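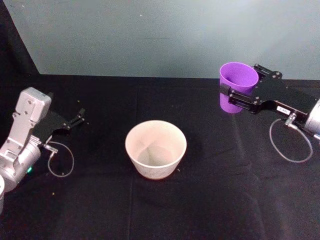
添付1：白いボウル（黒い布の上）

チケット件名：商品画像の背景が書き出し後に灰色になる、色が変わる
対象：Etuveck カタログ管理（クラウド版）、書き出し先は Jurniletti 店舗サイトと印刷用PDF
優先度：中
状態：解決済み（一部は経過観察）

■ 申告内容

食器カテゴリの商品ページを更新したところ、店舗サイト側で白い器の画像だけ色味が変わって見える。管理画面のプレビューでは問題ない。サイトに出ると全体に黄色っぽく、黒い背景が濃い灰色に浮く。印刷用PDFでは逆に暗部がつぶれて、器の影と布の境目が分からない。

対象の商品は食器カテゴリの1,126点。すべてを目で確認したわけではなく、一覧をスクロールして気になったものを開いた範囲での申告。青や茶の器では気にならない。白と生成りの器で目立つ。

発生は7月の定期更新のあと。更新前のキャッシュが残っている端末では以前の色で表示される。

■ 環境

・管理画面：Etuveck、ブラウザから利用
・画像の取り込み：共有フォルダからの自動取り込み
・変換：Etuveck 付属の変換処理（サーバー側）
・表示先：Jurniletti のテンプレート、標準の商品詳細
・印刷：Greton のPDF出力プラグイン
・確認した端末：事務所のデスクトップ2台、ノート1台、スマートフォン2台

■ 一次回答（サポート）

お問い合わせありがとうございます。以下をお知らせください。

・元画像のファイル形式と、埋め込まれているカラープロファイルの有無
・変換設定の画面の内容（「配信用」と「印刷用」の両方）
・色が変わって見える商品の管理番号を数点
・ブラウザの拡張機能を無効にした状態での再現の有無

また、スマートフォンの夜間モードや画面の色温度調整がオンになっていると黄色く見えることがあります。お手数ですがオフの状態でもご確認ください。

■ 申告者からの返信

夜間モードは全端末オフ。拡張機能なしのブラウザでも同じ。

元画像はJPEGとTIFFが混在。プロファイルは、古いものは埋め込みなし、新しいものは Adobe RGB と sRGB が混ざっている。撮影時期によって担当も現像ソフトも違うため統一されていない。

変換設定は次のとおり。

配信用
　長辺：初期値のまま
　品質：68
　プロファイル：削除する
　色空間の変換：しない

印刷用
　解像度：300dpi
　品質：最高
　プロファイル：出力先に合わせる
　色空間の変換：自動

定期更新の前にこの画面を触った記録は見つからない。配信用の「プロファイル：削除する」を誰かが選んだ覚えもない。

■ サポート側の調査（1回目）

操作履歴を確認しました。お客様のアカウントから変換設定を変更した記録はありません。

7月の更新で、配信用の「プロファイル」の項目に選択肢が追加されています。更新前は「保持する」「sRGBに変換して保持する」の2つ、更新後は「削除する」を加えた3つです。更新前に設定値を一度も保存していないアカウントでは、更新後に内部の初期値が読み直され、「削除する」が選ばれた状態になることを確認しました。

Adobe RGB の画像から変換をせずにプロファイルだけを外すと、ブラウザは数値を sRGB として読むため、彩度が落ちて見えます。ただし、この動作では「黄色っぽくなる」「黒が浮く」という症状の説明がつきません。別の要因があると考えています。

当面の対応として、配信用の設定を次のように変更のうえ、数点だけ再書き出しをお願いします。全点の再書き出しはまだ行わないでください。

　プロファイル：sRGBに変換して保持する
　色空間の変換：する

■ 試したことの記録（申告者）

1. 上記のとおり設定を変更し、12点を選んで再書き出し。内訳は白い器、生成りの器、比較用に紺の器。

2. 紺の器は管理画面のプレビューと揃った。更新前のサイトの表示とも見分けがつかない。

3. 白い器は彩度の問題は解消したように見えるが、黄色みが残る。黒い背景もまだ灰色。

4. サイトから画像だけを保存して、事務所のビューアで開くと正常に見える。黄色くない。黒も黒い。

5. 同じ画像を Jurniletti の商品詳細ではなく、特集ページに貼って表示すると正常。

6. 商品詳細に戻すと黄色い。

4から6の結果から、画像ファイルではなく商品詳細の表示側に原因があるように思う。テンプレートは自分たちでは編集していない。

■ サポート側の調査（2回目）

切り分けありがとうございます。4から6の結果が決め手になりました。

Jurniletti の標準テンプレートには「画像の雰囲気」という項目があり、季節の見た目に合わせて商品画像の上に半透明の色を重ねる機能があります。既定では「なし」ですが、お客様のサイトでは食器カテゴリに限り「ウォーム」が適用されていました。画像の上に薄い橙色の層が乗るため、黒い部分は持ち上がって灰色に、白い部分は黄色く見えます。色の濃い器で目立たなかったのは、もとの色に紛れていたためと思われます。

この設定はカテゴリごとに持つため、サイト全体の設定画面には出てきません。場所は次のとおりです。

　デザイン → カテゴリ別の表示 → 食器 → 詳細を開く → 画像の雰囲気

変更履歴では、春の特集の公開時にカテゴリ単位で有効になっています。適用の終了日が空欄のままでした。7月の更新までは商品詳細に反映されない不具合があり、その不具合が更新で修正された結果、以前からの設定が表に出た形です。

「なし」に変更して保存し、キャッシュの削除をお試しください。

■ 申告者からの返信

「なし」にして保存。サイトのキャッシュ削除は管理画面から実行。事務所の端末ではすぐ直った。スマートフォン1台だけ古い表示のままだったが、ブラウザの履歴を消したら直った。

春の特集のときに設定したのはこちらの作業で間違いない。特集ページだけに効くものと思っていた。

サイト側はこれで解決。残りは印刷用PDF。

■ 印刷用PDFについて（別原因）

症状：暗部がつぶれる。黒い布の上に置いた白い器で、器の下の影が布と一体になり、輪郭の下側が切り抜いたように見える。

Greton のプラグインの設定を確認した結果。

　出力プロファイル：コート紙
　実際の用紙：上質紙（非コート）
　総インキ量の上限：指定なし
　黒点の補正：オフ

カタログの用紙は前の号から上質紙に変わっている。プラグインの設定はコート紙のときのまま引き継がれていた。

対応
・出力プロファイルを印刷会社の Mladenović から支給された非コート紙用に差し替え
・黒点の補正をオン
・総インキ量の上限は Mladenović の入稿の手引きにある値を入力

差し替え後に同じページを書き出し、画面の校正表示で比較した。暗い部分の階調は以前より残る。完全に元画像と同じにはならないが、紙の都合もあるのでここまでとする。色校正は次の入稿時に1折だけ出してもらう。

補足：プラグインはプロファイルを差し替えても、開いたままの書類には反映しない。書類を閉じて開き直す必要がある。最初これに気づかず、同じPDFを3回書き出した。

■ 全点の再書き出し

配信用のみ実施。夜間の一括処理に登録し、翌朝に完了を確認。

エラーは4件。内訳は次のとおり。

・TIFFのレイヤーが統合されていない：2件
・ファイル名に機種依存文字が入っている：1件
・元画像が共有フォルダから移動されている：1件

レイヤーの2件は統合して保存し直し、再取り込みで完了。ファイル名の1件は丸数字を普通の数字に直した。移動された1件は旧フォルダに残っていたものを戻した。4件とも再書き出し済み。

一括処理の最中は管理画面の検索が遅くなる。午後に走らせると受注の確認に影響が出るため、次回も夜に登録すること。

■ サポートからの最終回答

ご確認ありがとうございました。今回の要因をまとめます。

・彩度の低下：配信用のプロファイル設定が更新時に初期値へ戻ったため。設定を一度保存したアカウントでは再発しません。

・黄色みと黒の浮き：カテゴリ別の「画像の雰囲気」が有効だったため。終了日が空欄の場合に注意を表示する改善を、開発に要望として上げました。時期はお約束できません。

・PDFの暗部のつぶれ：用紙とプロファイルの不一致。Greton 側の設定のため、当方での作業はありません。

更新時に初期値が読み直される件は、お知らせのページに追記します。

■ 社内用メモ

・変換設定の画面は、変更がなくても一度「保存」を押しておく。ガラス製品と布製品のカテゴリは別設定なので、それぞれで押す。済。

・特集の公開手順に「画像の雰囲気の終了日を入れる」を追加。済。

・新しく取り込む画像は sRGB に変換してから共有フォルダに置く。古い画像はそのままでよい。プロファイルの埋め込みがないものは sRGB として扱われる。

・色の確認は商品詳細の実際のページで行う。管理画面のプレビューにはテンプレートの効果が乗らない。

・用紙が変わったときは Greton の出力プロファイルも確認する。入稿前の確認表に行を足した。

・経過観察：次の定期更新のあと、白い器を数点開いて表示を確認する。問題がなければこのチケットは閉じたままにし、再発した場合は新しいチケットを作らずここに追記する。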